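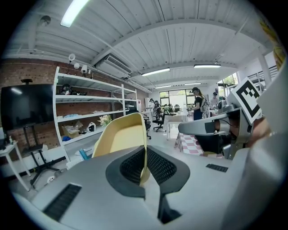
Week 6 handout: Looking hard at a hand-held gripper kit before you buy one

Welcome back, everybody. Last week we finished with the arms themselves, and I promised we would spend this session on the smaller and (to my mind) much more interesting question of how you collect demonstrations without an arm at all. We'll work through one kit in detail, the Grernlow hand-held set, and I'd like you to treat these notes as a worked review that you can copy the shape of when you do your own for the term assignment.

What is on offer

Grernlow sells the set through Brestamex, who also handle repairs. The basic package is two hand-held grippers, a sheet of printed markers, a charging dock and a year of access to the Barta software, where your recordings get sorted and trimmed. There is a larger package for labs that want four grippers, and a rental plan by the month, and I would urge you to read the rental terms slowly because the software is billed separately there and the price page doesn't make that very plain.

The fingers

Start with the part that touches things. The pads on this gripper are black with a mesh texture, and the two fingers come toward each other in a V with a narrow gap between them. When you review a finger design, please don't stop at "it grips well." Try something thin and curved, like a smooth shell with a raised rim, and then something flat, and then something soft such as a folded cloth. Curved pieces are a lovely test, as they will roll a little if the pads meet them unevenly, and you feel it in your wrist right away.

My own notes from the trial in Tredcombe say the pads held curved plastic nicely and were less happy with playing cards, which I had to slide to the edge of the table and pinch from the side. Replacement pads come in packs of 26, and I wish they came in packs of four!

The housing and how it sits in the hand

The body is light gray and broad, with slotted vents on both sides of the fingers. Vents are worth a paragraph in anybody's review. Where does the warm air go when your hand is wrapped around the thing for a whole afternoon? I found it comfortable for the first half hour, and after that I wanted a break, though people with bigger hands than mine had fewer complaints. Let several people hold it before you write a word about comfort.

Markers

You'll remember square black-and-white markers from week three. The software uses them to work out where one gripper is compared with the other, so they matter a great deal when both hands are working close together. A marker mounted at a tilt is perfectly fine as long as it is flat and clean. What does cause trouble is a curled corner or a thumbprint, and in my trial a marker that had begun to peel spoiled most of a morning's work before I thought to look at it. Check them when you sit down, and again after lunch.

The room

Grernlow's brochure says the kit works "anywhere," and I'd like you to be a bit suspicious of that word. Big windows and overhead tubes together can make one side of a room much brighter than the other. Shiny tabletops bounce that light right back up, so a patterned cloth over the table is a cheap and cheerful help, and it gives the tracking something to hold on to besides. Busy rooms are all right too, in my experience, provided other people stay clear of the table itself.

Numbers from the trial

We aimed for 1000 recordings and kept 600 after review. Of the ones we threw out, 111 were lost to marker trouble and most of the rest were plain human fumbling, meaning the piece was dropped or the person stopped partway through. I think that is a decent result for first-time users, and I'd expect it to improve in a second week.

Would I recommend it?

For a teaching lab, yes, and gladly, on the purchase plan with a spare set of pads in the drawer. For a long project I would ask Brestamex for their repair times in writing first.

For Thursday

Please read the Barta quick-start guide and bring one page comparing purchase and rental over a full school year. Choose three household objects to test as well, at least one of them curved, and write down beforehand how you expect the fingers to manage each one. Gripper sign-out opens at 9 a.m., and the docks need to be back on the shelf by the end of the day.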